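Morais Hall, evening lettings
Lighting and electrical walk-round, August
Checked by: Carolina Rocha
With: Tomás Tavares (main hall and stage), Eduardo Sequeira (plant cupboard)
Next check due: before the autumn lettings start

Marks used: OK, Watch, Fix, N/A

1. Entrance and foyer

1.1 Emergency exit sign lit on mains: OK
1.2 Exit sign lit on battery: OK. Held for the full test.
1.3 Door mat flat, no curled edge: Watch. Left corner lifts when the outer door is opened. Tape is a stopgap, please order a new mat.
1.4 Foyer switches, plates secure: Fix. Lower plate has a screw missing. Do not use the switch until it is done.

2. Main hall

2.1 Ceiling fittings, all working: Fix. 2 tubes out over the serving hatch. Spares are the wrong length.
2.2 Sockets, visual check: OK
2.3 Extension leads labelled and in date: Fix. Lead 14 has no label. Taken out of use and put in the office.
2.4 Coloured lighting, level with white lights off: Watch. On the purple setting the bright surfaces are easy to see and the dark parts next to them give no detail at all. Hirers should bring the white lights up before people move about or anything is carried.
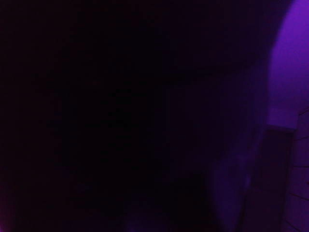

Tiago Cunha: I would go further and mark 2.4 as Fix. We had the purple on for the Wednesday dance class and people were walking to the toilets by phone torch. Can the side lights be wired so they never go fully off? If that costs too much, leave them at the lowest dimmer setting and put a cover over the switch.

Reply, C.R.: Left as Watch for now, with the dimmer setting added to the hirers' sheet. Rewiring the side lights needs a price from Merard first. I have asked for one.

3. Stage and wings

3.1 Steps, edge strips in place: Watch. Strips are sound but worn on the bottom tread.
3.2 Cables crossing walkways covered: Fix. Rubber ramp found in the wings, not in use. Put it back across the gap by the curtain.
3.3 Lamps clear of curtains: OK
3.4 Safety chains on hung fittings: OK. Tomás checked each one from the tower.
3.5 Dimmer rack, vents clear: OK after a box of programmes was moved.

4. Kitchen

4.1 Kettle and urn leads: OK
4.2 Residual current device trips on test button: OK
4.3 Light over cooker: Fix. Flickers for a while after switching on. Probably the starter.

5. Plant cupboard

5.1 Nothing stored against the board: Fix. Folding chairs again. Eduardo has moved them to the side room and will put a notice on the door.
5.2 Circuits labelled: Watch. Circuit 27 says "spare" but feeds the outside light. New label needed.
5.3 Torch present and working: OK

6. Coloured light, second look

Repeated 2.4 after the first round was finished. Result unchanged. Light falls off quickly away from the bright areas, and turning the colour up does nothing useful for the dark ones.

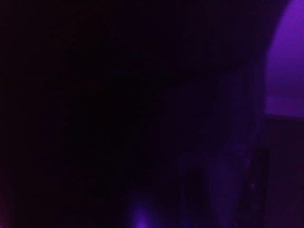
Item 2.4, purple setting: bright at upper right, very dark through the centre.

Actions
Foyer switch plate and cooker light: Eduardo
Tubes, correct length: Carolina to order from Okaleo
Lead 14, test and label: Tomás
Mat: Raquel Mendes to approve the cost
Hirers' sheet, new line on white lights: Carolina

Items marked Fix stay on the office board until signed off.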